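May, late, kitchen table

Spent the whole day inside a computer and my back hurts as though I'd been lifting things. I lifted nothing. The simulated arm lifted things, and not many of them.

Eylül wants a decision on the gripper before she orders parts, and she wants it with numbers, and she has told me twice that "the second one feels nicer" isn't a number. So the plan was 200 grasps with the Plinley fingers, 200 with the Drorka fingers, same arm, same objects, same wrist camera, and a table at the end that even I couldn't argue with. I set an alarm and made a thermos of tea. I was very grown up about it.

The Plinley set went first. They're flat slabs with no padding and no opinions, and I've been rude about them in this notebook before. Flat fingers on a round thing give you two little patches of contact and a lot of hope. I gave them the kitchen, the one with all that dark marble and the orange wood, and started with the vegetables to get the humiliation over early.

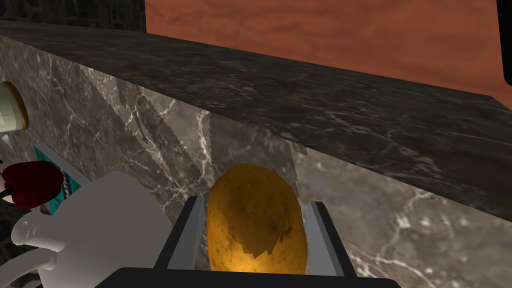 The first rounds went badly in the way I'd predicted, and I was smug about it until I found that I'd left the friction setting from last month's glass test. So all those failures were mine. Threw them out, fixed the number, had a biscuit, started over. After that the slabs did fine. Better than fine! If the fingers close on the long sides of a potato and the controller doesn't squeeze like it's settling a score, the thing stays put. What still goes wrong is the turn on the way to the drop point, where a round object will pivot between two flat faces as calmly as a door on a hinge, and then you're setting it down at an angle you didn't ask for. I wrote "rotates in hand" in the log so many times that I made a shortcut for it.

Lanying came on the call mid-morning and watched over my shoulder, as it were. She doesn't like the wrist camera where I have it. She says I've mounted it so that the palm takes up the whole bottom of the view and the fingertips are the only part of the hand telling you anything. I said the palm is part of the hand. She said so is your elbow part of your arm and you don't look at that when you thread a needle. I've been thinking about this all afternoon and I'm fairly sure the anatomy is on her side, which is annoying. We agreed I'd tip the camera forward a little and rerun a batch to see whether the pose estimates improve. They improved. I've written that in the log in very small letters.

Then the Drorka fingers, the ones with the curved pads, which everybody at the office wants to win. They cost more, they look like the future, and the file for them took 20 minutes to load because somebody modeled every screw thread. I deleted the screw threads. On vegetables they're lovely, no question. Things sit in them. The pivoting on the turn nearly disappeared, and I had a pleasant hour in which I composed the email to Eylül in my head, with adjectives.

Then I gave them boxes and they were hopeless. A curved pad on a flat box touches it along a line, and the box tips forward and back like someone nodding through a meeting. Thin boxes were worst. The slabs had picked up every one of those without a murmur. I took the adjectives out of the email.

So now I have one set that's good at boxes and passable at potatoes, and another that's the reverse, and a table that is going to say "it depends," which are the two words Eylül hates most in any language she speaks (she speaks three).

Controllers next, after lunch, because I'm stubborn. The Ho controller is the old one: it moves to where you told it, closes, and assumes all is well. The Rutano one adjusts its squeeze as it goes, or is supposed to. I ran both with the slab fingers. With Rutano the rotating in hand dropped a good deal, which means that some of what I've been blaming on the fingers all spring was the controller gripping too hard at the wrong moment. I went back through the notebook and there are at least two pages of abuse aimed at a pair of innocent rectangles. I won't cross them out. Let it stand as a record.

Rutano does have one habit I can't explain. Every so often it sends the arm off to its waiting pose and then keeps it there, fingers open, having a think. No error, no warning, nothing in the log except the timestamps getting further apart. The limit is 3,000 steps per episode and it will happily use up 800 of them doing this. The first time, I assumed my machine had hung and restarted everything, and lost the batch. The second time I sat and watched it with my chin on my fist and had a very long look at the stonework. 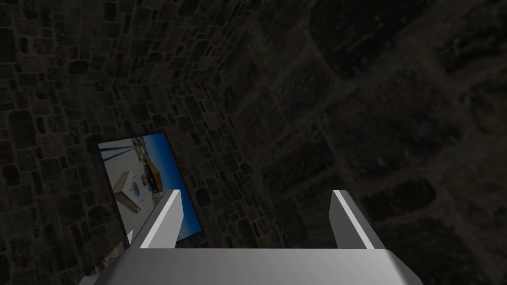 Open fingers, nothing in them, picture on the wall.

Lanying's theory is that the planner is throwing out path after path because the wall counts as an obstacle with far too much padding around it. She'd like me to cut the margin in half. My theory is that it's sulking. We're trying hers first.

Other things, so I don't lose them:

The left finger and the right finger in the Plinley model don't close at quite the same rate. It's tiny but it's in there. Ask who built the file, and be nice about it.

Lanying wants the camera tipped further still. I want one full batch at the present angle before anybody touches it again, including me.

Eylül's message came in at dinner: "So which one?" I wrote back that the cheap fingers with the Rutano controller look strongest so far, that I need another day, and that the potatoes are in good spirits. She replied with a thumbs up, and then a minute later, "how long is another day." I put the phone in the drawer with the batteries.

Tomorrow: halve the margin, rerun the boxes, check the friction setting BEFORE pressing start. I've put a note about it on the thermos.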